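3.2 The shared table as a place where things end up

Most of what we have to say in this section concerns one kind of furniture, the shared table, and the slow way in which it fills. Of the people we spoke to at Zokton and Sinthorpe, nearly all began by talking about drawers and cupboards, as though those were the proper subject, and only came round to the table when the tea had gone cold and we were putting our notebooks away. We have tried to give it the room it deserves. Figure 4 shows one such table at Zokton, and we would ask the reader to keep it at hand through the pages that follow.

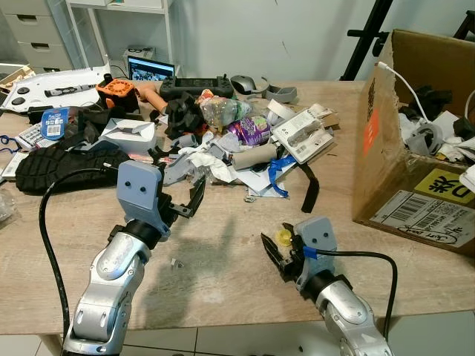
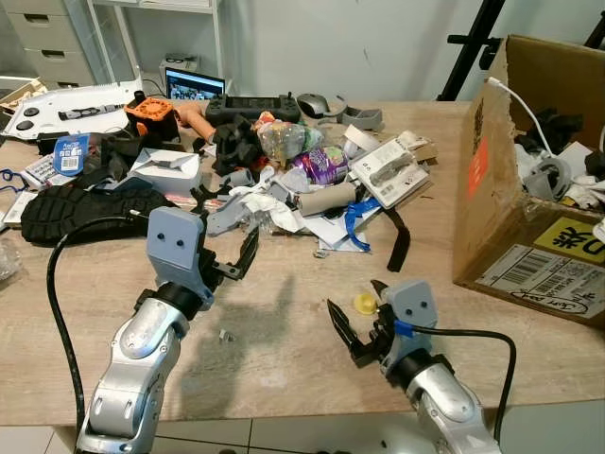
Figure 4. Two views of the mixed pile on the wooden-topped table at Zokton. The upturned shoe sole with its deep tread appears at the left in both, and a small yellow object can be found on the right-hand side of each.

The first thing we noticed, going back over our notes, was how seldom anybody used the word "rubbish" for a table of this sort. Bautista Pereyra, who kept a diary of his own shared table for us over the whole of December, wrote instead of "things waiting", and we liked the phrase so much that we have borrowed it for the rest of the paper. A thing waiting may be perfectly sound. It may equally be half of something, or the wrapping from something, or a piece that came off something else and was put down by a person who fully meant to come back for it. In the first view of Figure 4 a handheld game console and a computer mouse keep company with crumpled tissues, a cardboard tube and a purple snack bag, and we found much the same mixture at nearly every table we were allowed to look at. Whole things and leftovers had been put together quite without ceremony.

Packaging deserves a paragraph to itself. We had supposed, before we began, that empty boxes would be the first to go, being large and easy to part with. Rocío Painemal put us right on this during her second interview, when she explained (at some length, and very kindly) that a box is the only part of a purchase that still tells you what the purchase was. Once it has gone, the strap or the bracket or the little grey cover becomes a stranger. She kept the cards from the backs of packets for the same reason, barcode and all, and stood them upright wherever there was something to lean them on. The blue card in Figure 4 is of this family. Several other people told us that they kept packaging in case a thing had to go back to the shop, although when we asked which thing they had in mind they were not always able to say.

Straps, cords and lanyards behave rather differently. They have no front and no back, they don't stack, and they have a habit of running underneath everything else, so that lifting one means disturbing the whole heap. Domingo Olivares described spending most of a Sunday on what he called "the string end" of his table and finishing with a single tidy coil and a much worse mess than he had started with. We heard close cousins of this story so often that we made a separate code for it in our notes. The coded passages came to 430 by the end of the study, and the string end accounts for a generous share of them.

Then there are the very small things. A single loose screw is perhaps the hardest object in the whole of our material. It weighs next to nothing, it takes up no room to speak of, and yet people would carry one from table to windowsill to saucer and back again for months before they would part with it. The second view of Figure 4 has a tiny grey piece of this sort, a screw or some other fastener, lying out on the open wood well forward of the heap. Hipólito Núñez told us that he always left such pieces by themselves in plain sight, on the grounds that a screw put into a pile has been thrown away in all but name. We have come to think he was right, and that the bare strip along the front of a shared table does more work than it is given credit for. It is where a thing goes when somebody has noticed it and has not yet made up their mind.

The depth of the table matters as well. At Sinthorpe, where the tables are shallow and pushed against a wall, the heaps were long and low and people could name most of what was in them. At Zokton the tables are deeper, and the far half tended to fill first and to be looked at last. Cristóbal Zúñiga, who had used both, said that he thought of the back of a deep table as "upstairs", a place one could hear about without having to visit. When we asked our participants to list from memory what was on their own table, the things they forgot were very largely things at the back, and this held even where the forgotten item was bigger than anything in front of it.

We should add a word about shoes, odd as it may seem. A sole, or a single shoe, turned up in our records more often than we had expected, and usually with its tread uppermost. People seemed a little shy of explaining these, and we did not press them. Hipólito suggested that a shoe needing repair is put where it will be a nuisance, so that the repair will be remembered, and we return to this idea of the useful nuisance in Section 4, together with the sorting sessions and the three trays that each household was given to sort into.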